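Grimus open day in July, who else went?
Forum > Home robots > Visits and demos

nsanchez_12
Just back from the Grimus open day and still buzzing! They had the simulator running on the big wall screen, robot's-eye view, and Cristian Zapata drove most of the session. A plain apartment, a two-armed robot, and you could shout out requests from the floor. I stayed 30 minutes past my slot because they let five of us take the controls.
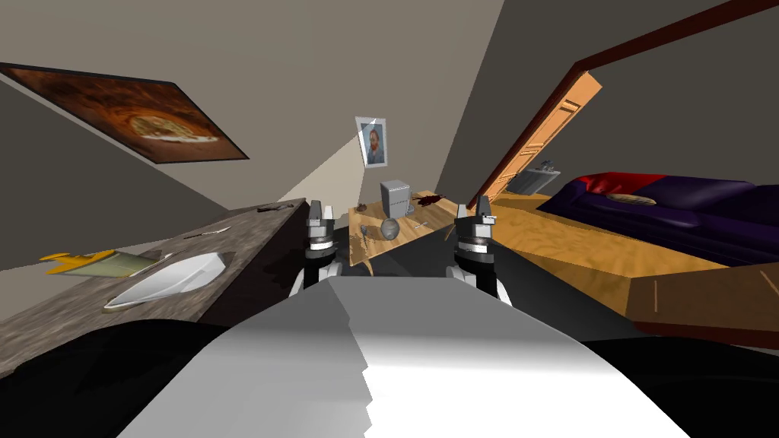 Getting both arms lined up is so much harder than it looks. My first go I overshot completely and had to back out, and the second go I was grinning like a kid. If Trokby runs one of these I'm there.

hermans_fan
Was there in the afternoon. Fun, sure, but I'd have liked to see real hardware. Simulated grasping always looks cleaner than the lab.

Yaneth V.
@hermans_fan they did say at the start it was a simulation day. The hardware one is at Sirano later on. I thought the talk on scene variation was the best part, 103 kitchens generated from one floor plan!

hermans_fan
Fair, I missed the start. Parking.

dayana_v
I wrote down the bits on approach order, in case it's useful for anyone who couldn't get in.

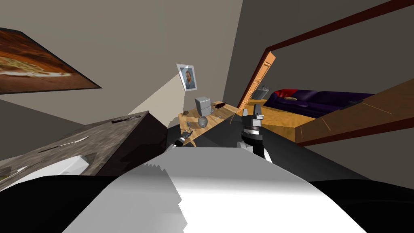 Cristian's advice was to pick one arm to do the work and park the other somewhere harmless. I liked that he kept pausing to let people argue about it. With the left gripper down near the front corner of the table by that little grey item, and the right one up over the other side, half the room wanted to go in from the left and half wanted to swing the whole body first. I was a swinger, ha.

nsanchez_12
Team left here! Less to knock over.

Yaneth V.
Disagree, turning first gives you a better angle on the bowl. And you don't end up reaching across yourself.

lilla_b
Did they say anything about the controller settings? I drive ours at 12 percent speed and it still feels twitchy.

dayana_v
Not in the talk, but I asked after and he said to lower the wrist gain before touching speed. Haven't tried it yet.

lilla_b
Thanks, trying that tonight.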